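Llevaba meses queriendo hacer esta entrevista y al final salió casi por casualidad, con dos cafés de máquina y sentados en unas cajas (me ofrecieron silla, la rechacé, me arrepentí a los diez minutos). Fue en el taller de Tukville, donde un equipo pequeño enseña a brazos robóticos a hacer cosas que a cualquiera de nosotros nos aburren: sacar objetos de un sitio y dejarlos en otro. Mi interlocutora lleva el grupo de demostraciones y me pidió que no pusiera su nombre, así que no lo pongo.

Empecé por lo más tonto que se me ocurrió. ¿Cómo se le explica a un brazo lo que tiene que hacer?

"Pues haciéndolo tú", me dijo. "Te sientas, agarras los mandos y haces la tarea a través del robot. Una vez, y otra, y otra. Él guarda lo que veían las cámaras y dónde estaba cada articulación, y luego el modelo aprende de todo eso."

Yo me imaginaba una cosa muy elegante, tipo director de orquesta, y resulta que la primera semana es un desastre. Me contó que su primer día no consiguió cerrar la pinza sobre nada. "Cerraba siempre dos dedos por delante. Desde fuera calculas fatal la profundidad, crees que estás encima del objeto y estás encima de la mesa. Me fui a casa con dolor de cuello y bastante enfadada."

Le pregunté si no era más fácil coger el brazo directamente y moverlo, como quien guía la mano de un niño que aprende a escribir. Me dijo que también lo hacen, pero menos. Con la mano sobre el brazo se nota el peso y el choque, y eso ayuda muchísimo en tareas de contacto, como encajar una tapa. El problema es que tu propia mano se cuela delante de las cámaras y el robot aprende de unas imágenes que después, cuando trabaja solo, no volverá a ver. Con el mando a distancia te quedas fuera — "y fuera es donde tienes que estar", remató.

La tarea de esa temporada era pasar cosas de un recipiente a otro. Suena a poco, ya lo sé! Pero me puse a mirar cómo lo hacían y entendí por qué le dedican tantas horas: hay que bajar sin tocar el borde, cerrar, subir recto, cruzar y soltar sin lanzar. En mayo grabaron 356 demostraciones y se quedaron con 272. Las demás fueron fuera.

"La gente cree que tiramos las que salen mal", me explicó, "y muchas veces tiramos las que salen raras. Si fallas el agarre, corriges y lo consigues, esa me la quedo encantada, porque enseña a corregir. La que me molesta es la del operador que se queda pensando cuatro segundos en el aire. El robot aprende a quedarse pensando."
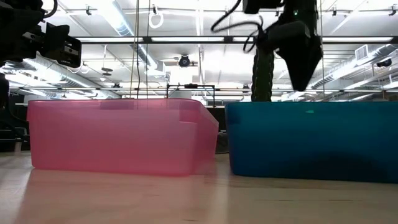
Según Krasniqi, el borde es lo que más cuesta enseñar: si todos los operadores entran siempre por el mismo lado, el brazo no sabe qué hacer el día que le mueven el recipiente un palmo. Por eso ahora cambian la posición entre una grabación y la siguiente, aunque a quien lleva los mandos le fastidie.

Y vaya si fastidia, porque luego me dejaron probar. Pedí que no me grabaran y me dijeron que sí, que claro, que todo se graba pero que ya lo borrarían. Los mandos pesan menos de lo que esperaba y responden con un retraso chiquitito, casi nada, lo justo para que al principio te pases de largo y luego corrijas de más. Tardé 61 segundos en mover un solo objeto. Ella, mientras tanto, bebía café y no decía nada, que es peor.

"Lo has hecho como lo hace todo el mundo", me consoló después. "Mueves primero de lado, después bajas, después giras. Por partes. Con práctica lo haces todo junto, y a mí me interesa que lo hagas todo junto, porque el robot copia el estilo. Yo reconozco quién ha enseñado a un modelo viendo cómo se mueve."

Eso me dejó loca. ¿De verdad se reconoce? Me juró que sí. En el equipo hay una persona que siempre hace una pausa mínima antes de soltar, y el modelo entrenado con sus datos hacía la misma pausa. Otro operador, zurdo, entraba con la muñeca muy girada, y hubo que mezclar sus grabaciones con las de los demás para que el brazo no se retorciera sin necesidad.

Hablamos también de programas. Para revisar las grabaciones usan una herramienta propia que llaman Druver, con una línea de tiempo donde marcan el agarre y la suelta. Le pregunté si no podían automatizar también eso, y se rió. Lo intentaron, con otra cosa llamada Jallis, que marcaba sola los momentos importantes. Acertaba mucho cuando el agarre era limpio y se perdía en cuanto había un segundo intento, o sea, justo en las grabaciones que a ella más le gustan. Ahora Jallis propone y una persona repasa.

¿Y cansa? "Cansa la cabeza. Dos horas seguidas como mucho, y a partir de ahí los datos empeoran. Yo prefiero cuarenta grabaciones buenas de alguien descansado."

Antes de irme quise saber cuándo considera que una tarea está enseñada. Se lo pensó un buen rato. Me dijo que ella no mira tanto el porcentaje de aciertos como lo que hace el brazo después de equivocarse: si vuelve a intentarlo desde un sitio razonable, le vale para seguir. Si se queda cerrando la pinza en el aire, vuelta a los mandos. La siguiente tanda la empiezan con objetos blandos, que según ella son otro mundo, y me ha invitado a volver para verlo. Le he dicho que sí, pero que esta vez acepto la silla.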